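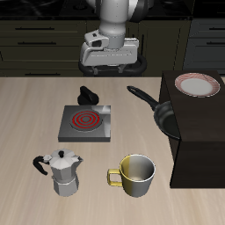
Figure 2. Base cabinets with horizontal black drawer handles, dark finish and gray finish.

Section 2. Fitting and adjusting the drawers

This section covers the Osunia drawer base in the 616 mm width. It applies to units supplied flat-packed and to units supplied assembled by Vivport. For assembled units, skip to Adjusting the drawer fronts. Door units are covered in a separate section.

Before you start

The cabinet must be level, fixed to the wall and joined to the cabinets beside it. Drawer runners set in a cabinet that is out of square will bind, and no amount of front adjustment will correct it. Measure both diagonals across the front opening. If they differ by more than 2 mm, loosen the wall brackets, shim the low corner and measure again.

Tools required: Phillips screwdriver, tape measure, pencil, spirit level, drill with a bit to match the handle screws, masking tape.

CAUTION: Do not use a power driver on the runner screws. The pilot holes strip easily.

Fitting the runners

1. Sort the runners into left and right. Each Kiiskinen runner is stamped L or R near the front hook.
2. Hold the left runner against the left side panel with the hook facing the front of the cabinet.
3. Line up the front screw hole with the first pilot hole in the row. The runner must sit back from the front edge of the panel, not flush with it.
4. Drive the front screw until it is snug. Do not tighten it fully.
5. Fit the rear screw, check that the runner is level, then tighten both screws.
6. Repeat on the right side and then for the remaining drawers, working from the bottom up.

NOTE: Runners for the top drawer are shorter in cabinets that house a sink trap. They are packed in a separate bag. Do not swap them with the full-length pairs.

Hanging the drawer boxes

1. Pull both runners fully forward.
2. Set the drawer box on the runners and push it back slowly. The rear pins must enter the holes in the back of the box.
3. Push until the front clips click on both sides. If only one side clicks, remove the box and start again.
4. Open and close the drawer several times. Movement should be even over the full travel, with the soft-close taking over near the end.

To remove a drawer box, empty it, pull it fully open, squeeze both clips under the front and lift.

Fitting the handles

Handles are supplied with a hole spacing of 146 mm. Drawer fronts are not pre-drilled, so that handles can be set at the height you prefer. Use the same height on every front in a run, including fronts on neighboring cabinets in another finish.

1. Cover the drilling area with masking tape on both faces of the front.
2. Mark the center line of the front, then mark the hole positions an equal distance to each side.
3. Clamp a piece of scrap wood behind the front to stop the back face from splintering.
4. Drill from the finished face.
5. Remove the tape, pass the screws through from the inside and tighten by hand.

CAUTION: Check the marks against the handle itself before drilling. Fronts drilled in the wrong place are not covered by the Virkirau warranty.

Adjusting the drawer fronts

Each front has two adjusters per side, reached from inside the drawer under the plastic cover caps. The upper screw moves the front up or down. The lower screw moves it left or right. Turn in small amounts, a quarter turn at a time, and close the drawer to check after each one.

Start with the bottom drawer and work upward. Set the height first - side adjustment done before height will need to be done again. When all gaps are even, refit the cover caps.

Loading

The rated load for a drawer is 15 kg, spread evenly over the base. Place heavy cookware in the bottom drawer, with handles turned so that they cannot catch on the cabinet rail when the drawer is opened.

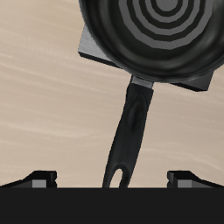
Cast iron and stacked pans reach the rated load sooner than most owners expect, and the total should be checked on a household scale if there is any doubt. A drawer that is overloaded will sag at the front, and the soft-close may fail to pull it in. Remove part of the load before making any adjustment. Do not raise the front to hide a sag.

Do not put cookware away while it is hot. Heat marks on the drawer base are permanent. A liner may be used, provided it lies flat and does not reach the rear pins.

Care

Wipe fronts and handles with a soft cloth and mild dish soap, then dry them. Keep cleaners that contain bleach or grit away from dark finishes. Vacuum the runners when crumbs collect in them. The runners are greased for life - do not oil them.

Check the handle screws once a year and tighten any that have worked loose.

Replacement runners, clips and cover caps are ordered through Vivport. Quote the cabinet width and the code on the label inside the top drawer. Questions on this section go to Lụa Tiêu, Virkirau technical support.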